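Open day at the Prakside community gardens

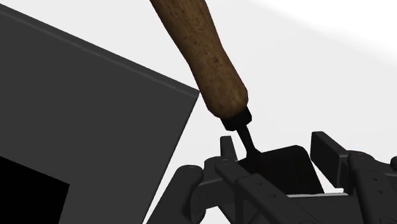
We drove up to Prakside in January for the open day, and I'm so glad we did (even with 23 of us squashed into the tea tent when the rain came through!). The Kumden beds were my favourite, all dark soil and silverbeet up to my knees. I got stuck at the tool stall for ages. I've got a soft spot for a long wooden handle with a flat black blade on the end, and my own one at home is held together with tape. Anyway, I was good and bought seedlings instead.

Lunch was a sausage roll from the Lencho bakery van, still hot, and worth the queue. Then we wandered down to the compost bays, where my neighbour's favourite colour of worm was on show. Parking is on the grass off Bratenard Road, so wear boots.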